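Unit 2: Can machines do the chores yet?
Handout, Sabine Kramer

The short answer is no, except for a few jobs in a few rooms. A robot vacuum works well because floors are flat and the job is simple. Washing machines work because a person loads them. The part left over is picking things up and putting them where they belong, and that part is still hard.

Take a box of mixed items. Some are wrapped in plastic, which is shiny and changes shape when gripped. Some are flat and lean against the side. A person reaches in without thinking. A machine has to decide what is one object and what is two, where to hold it, and how hard. 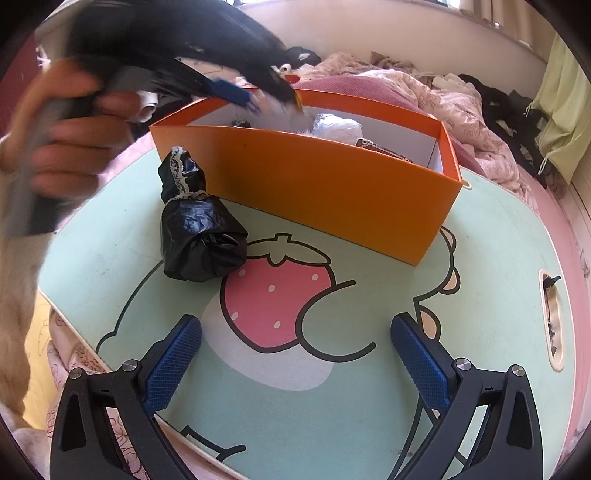
Rigid parts on a shop floor are easier. They come in known sizes and arrive facing the same way. The Schwerdtfeger line we covered in Unit 1 does one such task all day. Move the same arm to a bedroom and nearly everything it relied on is gone - fixed lighting, fixed height, a hard surface underneath.

Two terms to know for the discussion:
Deformable object - one that changes shape when handled, such as a bag or a blanket.
Clutter - objects that touch or hide each other.

Reading: Steinbach, course reader, chapter 5. Bring one chore from your own home and write down each grasp it needs.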